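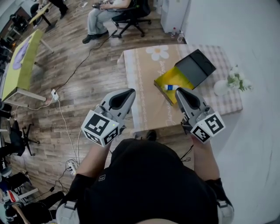
Marcelino Moya wrote in after last session to say that his sled revs freely but bogs on the first hill out of the lot, and he wanted to know if that could be a belt problem or if he should go straight to the carburetors. It could be either. A belt check takes a few minutes and costs nothing, so it comes first, and it's a fair lead-in to this session's material.

Session 2: Belt drive and clutches

What this covers
How the primary and secondary clutches work together, how to read a worn belt, how to set deflection, and what changes when you swap springs or weights. Gearing at the chaincase is left for later. So is track tension, apart from a short note near the end.

The primary clutch
The primary sits on the end of the crankshaft. It has a fixed sheave and a moving sheave. At idle a spring holds the two apart and the belt sits slack between them. As the engine speeds up, the flyweights swing outward and push the moving sheave in against the spring. Once the sheaves pinch the belt, the sled starts to move. The speed at which this happens is called engagement.

On the shop Gremer, engagement is set at 3000 rpm. That is low, and it suits trail riding and new riders. Race sleds engage a good deal higher so that the engine is already pulling hard when the belt grabs. The cost is a jerky sled at walking speed and more heat in the belt when you creep along in traffic or deep snow.

The secondary clutch
The secondary sits on the jackshaft. At rest its spring holds the sheaves closed, so the belt rides high, near the outer edge. That is low gear. As the primary closes, it pulls the belt down into the secondary and forces those sheaves apart, and the ratio shifts up.

The helix controls how the secondary reacts to load. When the track meets resistance, torque coming back through the helix squeezes the sheaves on the belt and shifts the ratio down. A steep helix angle gives a quicker upshift and a slower backshift. A shallow angle does the reverse. A sled that falls on its face coming out of a corner often has a backshift problem, and people lose whole weekends to the jets before they look at it.

Reading a belt
Take the belt off, turn it inside out and wipe it down. Look for the following.

Glazing: shiny, hardened sides. The belt has been slipping, usually from oil on the sheaves or from too little side force.
Hourglassing: a narrow spot on the belt. The track was frozen down or dragging and the primary spun against a belt that could not move.
Frayed edge on one side only: the clutches are out of line.
Missing cogs: age, cold starts without a warm-up, or very hard engagement.
Even wear, belt narrower than spec: normal. Replace it.

Measure the width with a caliper at several places. The Gremer limits are on page 131 of the service manual. Copy them onto your bench sheet so the manual can stay on the shelf.

New belts have a release film on them. Wash both sides in warm soapy water, rinse, and let the belt dry fully before it goes on. Mark the direction of rotation if the maker hasn't printed an arrow. It matters less which way a brand new belt goes on than that it always goes back on the same way afterward. Ride the first 100 km easy, varying your speed, no full throttle starts.

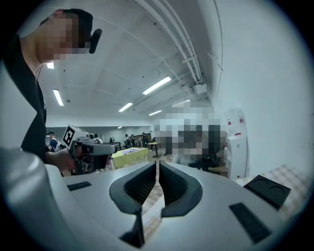
Can I put a Felum belt on the Gremer if the part numbers don't match?

Only if length, top width and side angle all match the original. Different makers use different numbers for the same size, so the number by itself tells you very little. Check the dimensions on both sleeves. Compound matters too. A harder belt may fit perfectly and still shift differently, and you would have to clutch for it.

Setting deflection
Engine off, key out, tether pulled. Lay a straightedge along the top of the belt from one clutch to the other. Press down on the belt midway between them and measure how far it drops. Compare that with the manual.

Too much deflection and the sled is lazy off the line, since the belt has sunk in the secondary and you are starting in a taller gear. Too little and the sled creeps at idle, or the belt squeals and the transmission is hard to get into reverse. Adjust at the secondary, a little at a time. Spin the secondary by hand after each change so the belt can seat, then measure again. Most wrong readings come from skipping that spin.

Alignment
Use the alignment bar for your model. Check offset first, then check that the two clutches are parallel. If they aren't parallel, look at the engine mounts before you reach for shims. A soft mount lets the engine twist under load, and no amount of shimming will cure it.

Springs and weights
Change one thing, ride it, write it down.

Stiffer primary spring: higher engagement.
Heavier weights: lower peak rpm, harder shift.
Lighter weights: higher peak rpm.
Stiffer secondary spring: stronger backshift, more rpm, more belt heat.

The aim is to hold the engine at its power peak with the throttle wide open. If the tach climbs past the peak, add weight. If it never gets there, take some out. Don't trust a dash tach for this. The Akon plug-in unit lives in the top drawer and needs to go back there.

Els Vandenberghe's log from the Lambrechts lake loop is pinned up beside the parts washer. Use it as the pattern for your own. She wrote down air temperature, snow type, spring colour, weight, peak rpm and belt temperature for each run, and left the remarks column for anything odd. Thijs Vandenberghe rode the same sled on the same afternoon with a different helix, and his sheet is pinned under hers. Compare the belt temperatures on the two.

Track drag
A tight track eats power and shows up as belt heat. If the belt is hot and the clutches check out, lift the rear of the sled and turn the track by hand. It should move without a fight. Look for ice in the skid, seized idler bearings and a dragging brake.

Safety
The clutch guard stays on whenever the engine is running. Rear of the sled on a proper stand, with the shield behind it. No loose sleeves, scarves or hoodie strings. Never use brake cleaner on a hot clutch. Sem Wuyts has the spring compressor, and clutches are not to be taken apart without it.

Before next session
Inspect one belt, yours or one from the scrap bin, and fill in a bench sheet.
Read the chaincase chapter.
Anyone who still hasn't done the carburetor bench test should see Wouter De Haan to book a time.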